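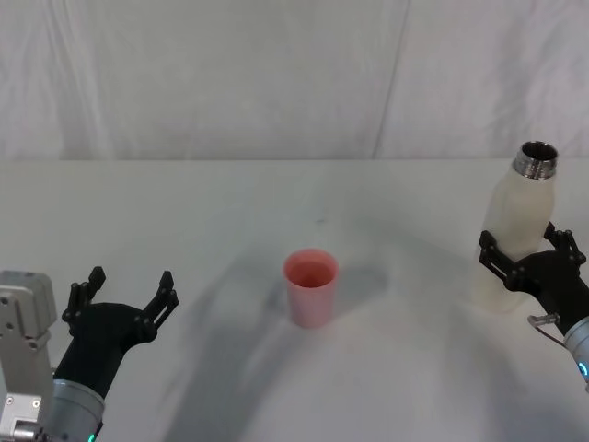

Pink cup on a white tabletop.

Household Guidance: Protecting Home Computers and Files From Ransomware

The Partington Office of Resident Services issues the following guidance for households that keep family records, photographs or tax papers on a home computer. It was revised in March by Keegan Katene of the office's digital safety desk.

Backups

Keep at least 2 copies of every file that could not be replaced. One copy should be on an external drive that is unplugged when the backup has finished. A drive left connected can be locked along with the computer. A weekly backup, run every Friday evening, is sufficient for most homes.

Open several files from the backup drive each month and confirm that they can be read. Label the drive with the month of the last check.

Updates

Turn on automatic updates for the operating system, the web browser and the home router. Older routers may need to be updated by hand from their settings page. Residents of the Nasville district who received a router through the Grondora program should follow the printed card supplied with it – the steps differ from those in most manuals.

Email and attachments

Do not open an unexpected invoice, delivery notice or scanned document, even when the sender's name is familiar. Call the sender at a number already on file. Files that ask the reader to "enable content" should be closed and deleted.

Accounts

Use a standard account for daily work and keep the administrator account for installing programs. Children should have their own accounts.

If a ransom message appears

Disconnect the network cable or switch off Wi-Fi at once. Unplug any external drives. Photograph the message with a telephone and write down the time. Do not pay before seeking advice – payment does not guarantee that files will be returned.

Printed copies of this sheet are available at the Narkov Street counter, window 23. Households may request a backup log with space for 100 entries.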